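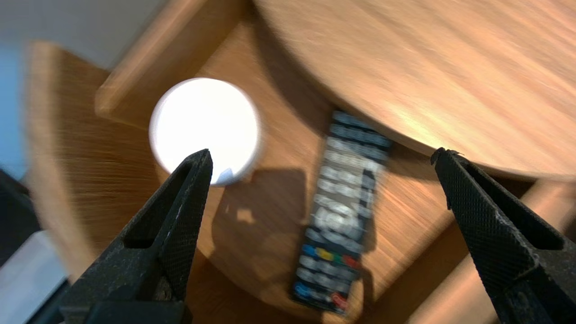

Nam-gil Ma would have left the multiplayer out altogether, and told the studio so twice before the build went out. Too many moving parts, Ma said, and a lobby system that dropped people whenever the host paused. Kane Goodwin heard all of it and shipped it anyway.

"I was stubborn," Goodwin says now. "Was it the right call? Ask me again in March."

The game is Brosanance, a co-op puzzle thing set in a flooded radio station. Two players, no text chat, everything passed back and forth with tones and Morse-ish beeps. It came out small. Goodwin's outfit, Rotitz, is 5 people and a shared calendar, and there was no publisher until the last stretch, when Tunstall picked up the console ports.

We talk late in the afternoon. He's eating while he talks. First question, the obvious one -- why no voice?

"Because people just solve it out loud. We tried it. One person says 'turn the left dial,' the other one turns the left dial, room's done. No game there. Take the voice away and suddenly they're arguing with beeps."

And the people who just open a call on the side?

"Sure. Can't stop them. Wouldn't want to. A lot of couples play it on one couch, they're talking the whole time. They still get stuck on Stokport."

Stokport is the level everybody writes in about. Fourth area, the relay station, three floors of switches and a caller on the line who lies to you. At launch it had 43 rooms. After the second patch it has fewer, and Goodwin is a little sore about it.
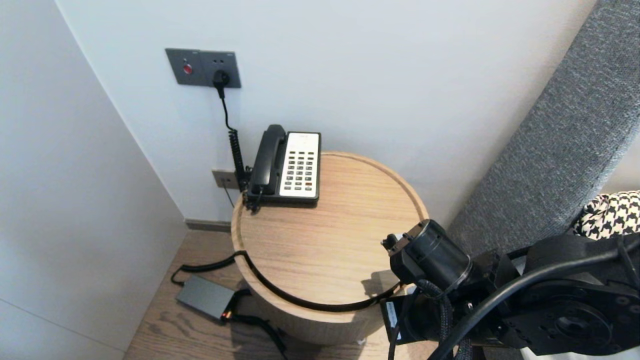

The lying caller was almost cut. Testers hated him, then it came out they hated him because they couldn't tell when he'd hung up, so the team redid the sound and gave him a physical phone in the room to go with it. Goodwin wanted it plain. A black corded desk phone with a white keypad and a coiled cord hanging down toward the wall, that sort of thing, the kind you have to walk over to. "If it's on your belt you answer it without thinking," he says. "If it's across the room in the corner you have to decide." You get 10 seconds to pick up. Miss it and the caller rings the other player instead, with a different story.

That's the bit Ma ended up liking. "I still think the lobby is bad," Ma says. "The phone is good. The phone is the best thing in it."

The lobby, then. Goodwin doesn't dodge. The first week was rough, host drops mostly, and a save bug that put both players back in the tutorial. The bug reports hit 907 and he read every one, he says, some of them at four in the morning, which he doesn't recomend.

"You start out reading them like homework. Then somebody writes three paragraphs about how they and their brother finally got past the water tank and then the game ate it. That one hurt."

Fixed now?

"The save thing, yes. Drops are better. Not gone." 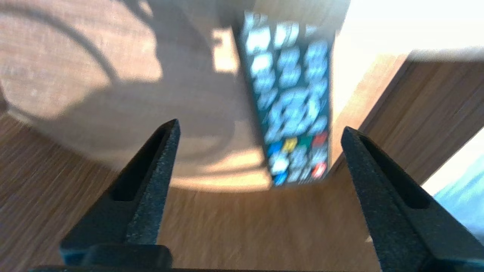 What would he do differently? He'd start the netcode first, before any art. He'd hire someone for it, too -- he wrote most of it himself from old forum posts and it shows. And he'd have let Ma win at least one arguement.

Next up is a solo mode, free, with the second player's part handled by recordings of real test sessions. Mistakes left in. Goodwin thinks it'll be funnier than playing with a friend. Ma thinks it'll be a nightmare to balance, and is building it.

No date. "When it works," Goodwin says, and goes back to his sandwich.

Related
Brosanance second patch: what changed in Stokport
Five co-op puzzlers that work on one couch
Tunstall's console ports so far
Do we still need lobbies?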